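Clenico Athletic Ground: pre-match safety checklist
Home fixture, 7/24/26
Inspector: Elżbieta Wasilewska. Countersigned: Farzad Mousavi

1. Playing surface
Result: pass with comment
Divots filled and rolled at the north end. Soft patch inside the 20-yard line, touchline side. Probed to firm ground, no trip edge. Recheck at half-time.

2. Goalposts and padding
Result: pass
Padding secure on both uprights. One strap replaced, old strap discarded.

3. Sideline clearance
Result: fail, corrected on site
Down marker stand and two benches found inside the restricted area. Moved back behind the painted line before warm-up.

4. Main stand
Result: pass with comment
Stated capacity 1044. Handrail at stair 7 has slight movement at the lower bracket. Within tolerance, but to be refixed before the next home game. Row lettering worn and hard to read under lights.

5. Temporary seating, visitors' side
Result: pass
Limit 300. Base plates level, locking pins present. Installer's certificate seen.

6. Floodlights
Result: pass
All lamps lit. Emergency lighting tested separately by Xiomara Zamora, see log.

7. First aid and ambulance access
Result: pass with comment
Gate B clear, key held by Kiều Ông. Stretcher present. Ice machine slow to fill.

8. Hospitality table, clubhouse

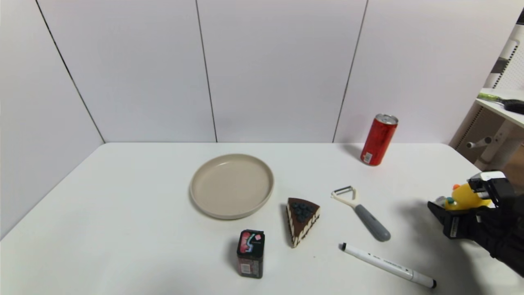 Result: pass with comment. Food served to visiting officials must be plated and kept apart from packaging and stationery. Allergen cards are to name milk, egg, wheat and nuts where present. A slice of chocolate cake with blueberries set directly on the tabletop beside an empty plate does not meet the plating rule. Catering lead informed.

9. Exits and signage
Result: pass
Exit gates unlocked and stewarded from opening.

Outstanding: items 4 and 7. Report to Elaheh Daneshvar when closed.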